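各位来宾、各位同仁：

上午好。受西特洛（Sitlow）公共图书馆理事会委托，我就馆藏地方报纸的保存与开放利用工作作一汇报。本次发言分为馆藏现状、修复进度和开放办法，提问安排在发言之后。

（翻页，停顿）

西特洛地方报纸专藏现有合订本2,080册，主体为《布里索姆维尔周报》（Brisomville）及其前身各报。早期各卷用纸以机制木浆纸为主，酸性较高，边缘脆化普遍，部分卷册的装订线已经断裂。馆方曾长期将这批报纸存放于地下书库，湿度控制不理想，个别卷册留有水渍和霉斑。迁入新库以后，库房温湿度实行每日登记，书架底层一律空置。

这里需要说明一点：报纸的价值不限于头版新闻。读者调阅最多的是讣告、拍卖启事、学校录取名单和集市行情。家谱研究者查一个姓氏，往往要翻阅数年的分类广告。因此，本馆在确定修复次序时，以调阅频次为主要依据，年代先后作为参考。

（如时间紧张，下一段可略去举例）

截至上次理事会，已完成脱酸与补缀的合订本为1,089册。补缀采用薄型皮纸和小麦淀粉糨糊，所有操作均可逆。修复人员在每册卷首夹入记录单，写明缺页、错页及旧有修补的位置。旧时使用透明胶带粘贴之处最为棘手，胶质渗入纸张后，油墨字迹往往随之变色。对此类页面，本馆目前只作隔离处理，不强行揭除。
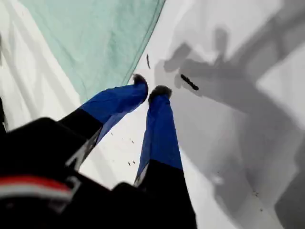
西特洛，2025年7月24日

下面谈开放利用。经与里尔坎斯（Rirkance）基金会商定，专藏阅览室自秋季起恢复接待读者。阅览须提前预约，每次调阅以三册为限，破损等级为甲级的卷册只提供数字影像。阅览室内禁用墨水笔，可自备铅笔和无闪光灯的相机。

数字影像方面，首批上线700册，按出版日期编目，可逐日浏览。全文检索暂不开放。早期报纸字体细小、栏距狭窄，文字识别的差错率偏高，人名和地名尤甚。馆方认为，未经校对的检索结果容易使读者误以为某人某事在报上并无记载，故决定先行校对，分卷发布。

关于版权，五月间本馆已向现存的两家报社权利人去函。其中一家书面同意本馆无偿提供网上阅览，另一家尚在磋商。磋商结束以前，该报各卷仅限馆内使用。

（此处请贝温·哈里斯先生起立致意）

借此机会，我谨代表理事会向贝温·哈里斯（Berwyn Harries）先生致谢。哈里斯先生将家藏的20册散佚卷本捐赠本馆，补足了专藏中若干缺期。其中一册夹有当年排字工人的校样，铅笔改动清晰可辨，对了解当时的编辑流程颇有参考意义。

（翻页）

最后报告下一阶段的安排。其一，继续修复余下卷册，优先处理乡镇版和增刊。其二，完成“梅杰（Major）目录”的修订。该目录系早年手抄卡片，著录项目不一，同一报纸常有数种题名，现统一以创刊题名为主标目，其余题名作参见。其三，编写读者使用指南，收录常用缩写、旧地名对照及报纸休刊时段。

各位如藏有本地旧报，无论整册或单张，均可与专藏部联系。请勿自行熨平、塑封或裁切，折叠的报纸保持原状送来即可。

汇报完毕，请各位提问。

（提问环节备忘：如问及经费，请答以年度报告所载为准；如问及复印收费，现行标准不变，价目表置于签到台。）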